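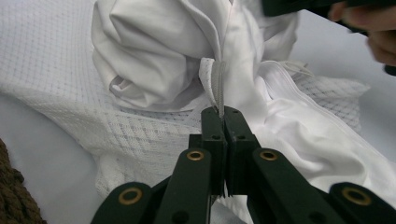

Rarach Reporting Service
Support log: Collected textiles declaration rejected at validation
Reference: 151-T
Opened: 21 May 2021
Reporting body: Tesberg District Waste Authority
Module affected: Declarations, separate collection, textiles
Priority: Normal, changed to High
Status: Resolved, one item under observation

Summary of the report

The Authority states that its declaration for separately collected textiles can't be submitted. The form is completed without warnings, but the validation page returns the message "Total by collection point does not match total by outlet" and the Submit button stays gray. The Authority has compared both totals with its own records and finds them equal. It has attached the export file from Sirko, the weighbridge software in use at its Plovo transfer station, and a copy of the validation message.

The Authority adds that the paper and glass declarations for the same period were accepted without difficulty, and that no change has been made to its user accounts or its browser.

Entry 1 – Service desk

The report has been received and assigned. The Authority was asked to confirm the following before any further work:

The reporting period selected on the first page of the form.
The unit of weight set in the Sirko export (kilograms or metric tons).
Whether the draft was created new or copied from an earlier period.

The Authority was also asked not to delete the draft, as its import history is lost when it is removed.

Entry 2 – Reporting body

The period is correct. The export is in kilograms. The draft was copied from the previous period, which has been the Authority's practice for all material streams. The list of collection points was then replaced by importing the Sirko file. The outlet totals (reuse, recycling, energy recovery, disposal) were typed in by hand from the monthly sheets.

The Authority notes that the deadline for submission is close and requests that the matter be handled with higher priority.

Entry 3 – Service desk

Priority changed to High. The export file was opened in the test system and imported into a new draft. The same message appeared, which rules out the copied draft as the only cause. The outlet totals were recalculated and found to be correct.

The unit setting was checked separately. In earlier cases a file in metric tons had been read as kilograms, giving a difference far larger than the one seen here. The setting is correct in this file.
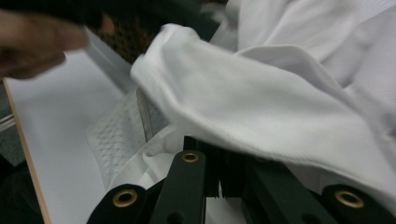 Entry 4 – Technical team

The Sirko file contains 151 lines, one for each collection point. The import log in the test system shows 100 lines read and no errors. The remaining lines were not rejected. They were never requested.

Sirko version 3 divides any long export into pages and places a marker at the end of each page. The Rarach import tool treats this marker as the end of the file. Earlier versions of Sirko wrote all lines without a break, and the import tool was built for that layout. The paper and glass files from Plovo each fit on one page, so those declarations were not affected.

The validation rule itself is working as intended and will not be changed. It compares the sum of all collection points with the sum of all outlets and stops the submission if the two differ.

Entry 5 – Service desk

The following temporary procedure was sent to the Authority.

Open the textiles draft and select Collection points, then Clear list. Confirm the message.
In Sirko, open Export settings and set Page length to the highest value offered, which is 2,000 lines.
Export the file again under a new name.
Import the new file and compare the line count in the import log with the line count shown in Sirko.
Go to Validation and select Run again. The result of the earlier check remains on the page until this is done.

The outlet totals do not need to be entered a second time. Clearing the list of collection points has no effect on them.

Entry 6 – Reporting body

The procedure was followed. The import log now shows every line and the two totals agree. The Submit button is still gray, however, and a second message has appeared: "Outlet without permit reference."

Entry 7 – Service desk

The second message is unrelated to the import. It was hidden until now because the validation stops at the first fault it meets. One outlet in the draft, entered under recycling, was carried over from the previous period with a permit reference that has since expired in the register. The Authority should open the outlet, select Update from register, and save. If the register holds no current permit for the operator, the entry must be corrected with the licensing office first, and the service desk has no authority to override this check.
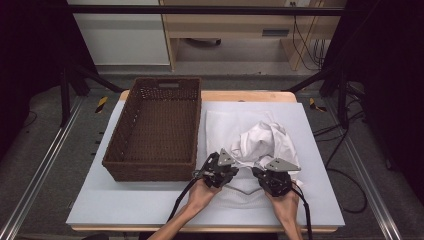

Reading time: 5 minutes

Entry 8 – Reporting body

The permit reference was updated from the register and the declaration has been submitted. A receipt number was issued. The Authority asks whether declarations already accepted for earlier periods could have been incomplete for the same reason.

Entry 9 – Technical team

An incomplete import would have caused the same validation message in any earlier period, unless the outlet totals had been short by the same amount. The import logs for the Authority's previous textiles declarations were reviewed. All lines were read in each case. Sirko was updated at Plovo after the last of them was filed.

Action items

Import tool to be changed so that page markers are passed over – technical team, open.
Warning to be shown when the number of lines read differs from the number stated in the file header – technical team, open.
Notice to all reporting bodies using Sirko – service desk, sent.
Validation page to list all faults together – recorded as a request for change, no decision yet.

Until the import tool has been changed, reporting bodies should keep the page length in Sirko at the highest value and check the line count after every import. Smaller authorities whose exports fit on a single page do not need to take any action.

This ticket remains under observation until the next textiles declaration from Tesberg has been received.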